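Merrick sim add-on for the Itgate arm – worth paying for?
Forum > Small Automation > Software and Simulation
14 replies, showing page 1

benchtop_bill
Has anyone here put real hours into the Merrick simulator package for the Itgate arm? I've got the arm already and use it for sorting small parts in the shed. The reseller wants $210 a year for the sim licence on top. The free viewer that came with the arm lets me jog the joints on screen but there's no physics in it, so nothing can be picked up.

Mostly I want to test pick routines without tying up the real thing. Is the Merrick package any good for that or should I keep my money?

palletjack
I had it for a year and let it lapse. The physics is fine for boxes and cubes. Anything soft or round and you're guessing. If your parts are small screws and washers I wouldn't bother.

kelso_rd
Bought it in July and still using it. I disagree with palletjack about round parts, by the way. The default friction values are rubbish, but once you set your own it behaves a lot better. It's in the materials tab and the manual hardly mentions it.

What I do is build each pick as a tabletop job first. One cube, one tray, some clutter left on the table so the planner has something to deal with. I get the approach height and the gripper opening sorted there, then move to the real arm with the speed turned down.

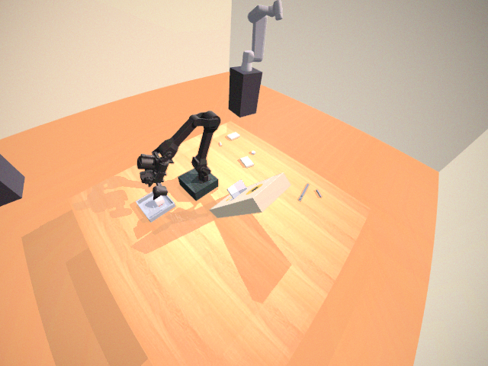

Setting up a new job takes me an evening, mostly fiddling with part sizes. After that I can change the tray position and run it again as often as I like. My current pick routine has been through 2,243 simulated runs and I've kept the log for all of them. The failures were nearly all from the fingers coming down off-centre, and that was my own offset being wrong.

The licence is for one machine only, so keep that in mind if you swap between a laptop and a desktop. Moving it across means emailing support.

benchtop_bill
Thanks, that's useful. How long did support take when you moved yours? And did the offset you found in the sim carry over to the real arm?

kelso_rd
Emailed on a Wednesday and had the new key the next morning. The offset carried over well enough. I still had to nudge it on the real arm, but it was a small correction and I'd have needed to do that anyway.

palletjack
Fair point on the friction values. I never touched them. In my case the bigger problem was the gripper model. The fingers in the sim closed at a constant rate and mine slow down near the end of travel, so the timing was out on every job. Might have been fixed since.

kelso_rd
It has been, sort of. There's a closing curve you can edit now. You have to enter the points by hand.

vinyl_siding
Have a look at Vevden before you pay for anything. It's a free download, it reads the Itgate joint file and the physics is comparable. I run it on an old office computer with no proper graphics card. Looks terrible, works okay.

kelso_rd
Tried it. The import went through but the wrist joint limits came in wrong and I couldn't find where to fix them. For free I can't complain, but I value my evenings.

vinyl_siding
That's a known problem with the import. Open the joint file in a text editor and change the limits there before you bring it in. Takes five minutes if you know which lines. I can post mine.

benchtop_bill
Yes please, post it. I'll try the free one first then.

gomum_owner
Different arm here. I've got the Gomum, but the Merrick package supports it too and I'm on the same licence. My complaint is start-up time. It was 18 seconds to load when I got it and it's 60 now after the last two updates. Same computer, same project. Once it's running I have no issues.

palletjack
Clear the mesh cache. It keeps every version of every part you've ever imported and goes through the lot at start-up. It's under preferences, second tab.

gomum_owner
Will do, cheers.

benchtop_bill
One more question for kelso_rd – does the trial version have the materials tab? The website has a colour chart comparing the plans but doesn't list it either way.

kelso_rd
The trial has it, but you can't save your changes. Write the numbers down before you close it.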